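Home Issues Articles Authors Search

4. Does the wicket tally measure bowling?

League tables of wickets are the usual evidence that one bowler had a better season than another. We doubt they can carry that weight. Our data cover 489 innings by bowlers in the Troltmont league and its sister competition at Vudstead, and in both the leading wicket-taker was simply a man who bowled late. A batter swinging at everything in the last four overs will give up his wicket to almost anyone. The tally does not know this, and neither, it seems, do the people who hand out the prize.

Kyei has argued that the problem goes away once wickets are weighted by the batter's position in the order. We tried the weighting. It moved 2 bowlers out of the top ten and left the rest where they were, which is a modest return for so much arithmetic. The Pirnex rating, often quoted on broadcasts, claims to adjust for match phase as well, but its formula has not been published and we were unable to reproduce its July rankings from the scorecards.
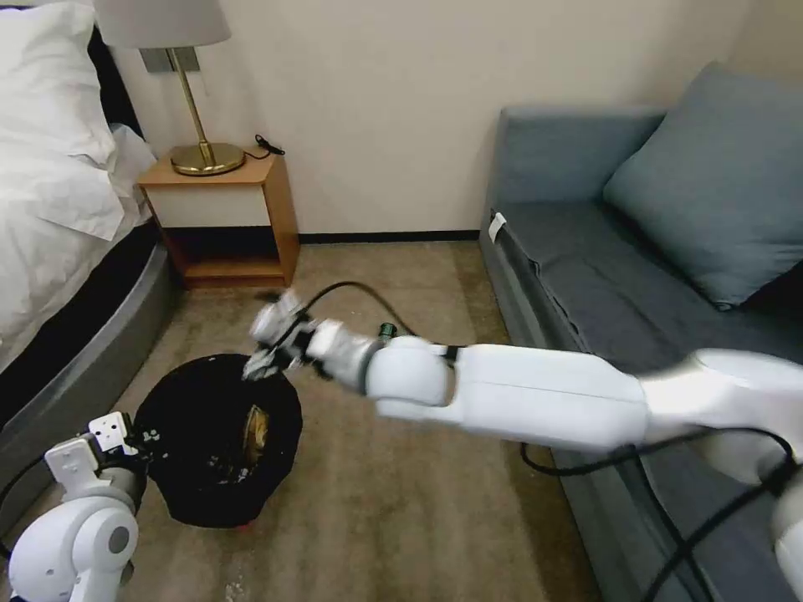
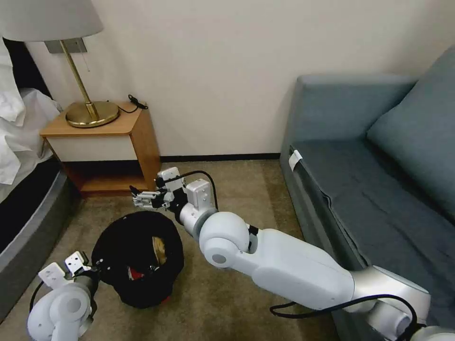
Figure 3. White robotic arm over a trash bin (first panel); two white robotic arms, one with its gripper above a black bag (second panel).

A second difficulty is sample size. A front-line bowler in these leagues sends down four overs a match, and a full season gives him 192 legal deliveries if he plays eight times and is never taken off early. Few manage it. Of the bowlers we followed, 106 fell short of that mark, and their wickets per over swung widely from one half of the season to the other. Splitting each season in two and asking whether the first half predicted the second gave us very little — economy rate held up better, though still not well enough to pick a team on.

Supporters of the tally reply that captains trust it. Perhaps they do. Captains also give the last overs to whoever took wickets last week, so the measure helps to produce the numbers that are later offered in its defense. Ağca's method, which compares a bowler only with teammates used in the same overs of the same match, at least avoids that circle. It needs ball-by-ball records, however, and for the older Vudstead seasons these are patchy. We use it in Section 5 with the gaps left as gaps.

Contact the editors | Copyright and permissions | Back to top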